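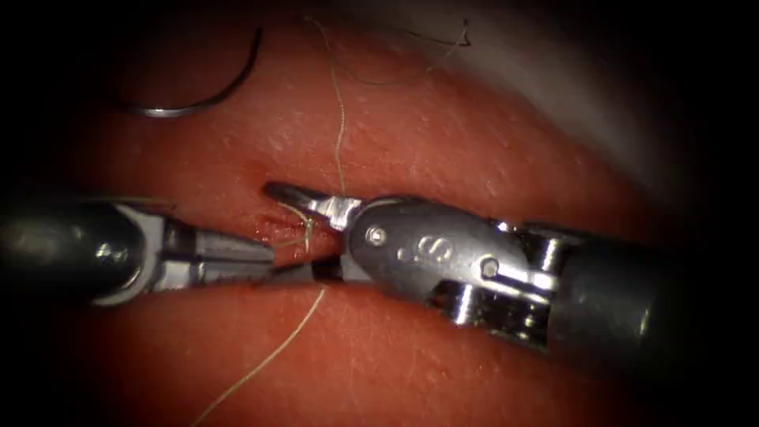
A suturing pad, with thread being handled at the slit between its upper and lower flaps.

Saturday, February 25, 2023
By our Clamley reporter

The woman who runs Neltix makes suturing pads in a rented unit behind the tyre shop in Clamley. She used to teach wound closure to nursing students and got into the business when her department's pads wore out and the replacements were too stiff.

"You'd put a needle in and it felt like going through a thong," she said. "The students learned to push. Then they got to a real patient and pushed."

She asked us not to print her name, as she still does casual shifts at the hospital and likes to keep the two jobs apart.

The pads are poured in shallow trays and left overnight. She has 12 trays and can use all of them in a day if the weather is mild. In September she lost a whole pour to a cold snap when the mix stayed tacky underneath. The slit is cut after the pad has set, with a blade she changes every four pads.

"People ask why I don't mould the slit in. A moulded edge comes out rounded and tidy, and the two sides sit there waiting for you. When it's cut, they gape a bit and fold away, and you have to go and find the edge."

Beginners, she said, nearly always take too small a bite on the lower flap. They can see the top one better, so that's where they take care. She gets them to look at the bottom lip first and leave the thread alone until they know where the needle is coming out.

"The thread is what they fight with. They pull the whole lot through, lose the tail and have to start again. Leave a tail you can pick up. I must have said that 2000 times when I was teaching."

She tells customers to close the same slit five times before moving on to a fresh one. After that the holes start to join up and the edge tears. A torn pad can still be used for knots.

As for looking after them, she recommends dish soap, cool water and a flat shelf. Talcum powder helps if the surface goes sticky. Pads shouldn't be stacked face to face, and they shouldn't be left on the dashboard of a car, where one customer left a full box over a long weekend.

Her next job is a deeper pad called the Godance, which has been through several versions. The colour is settled but the lower layer still lifts when the thread is pulled tight.

"I'd like it out this year," she said. "I'm not going to sell it while it does that."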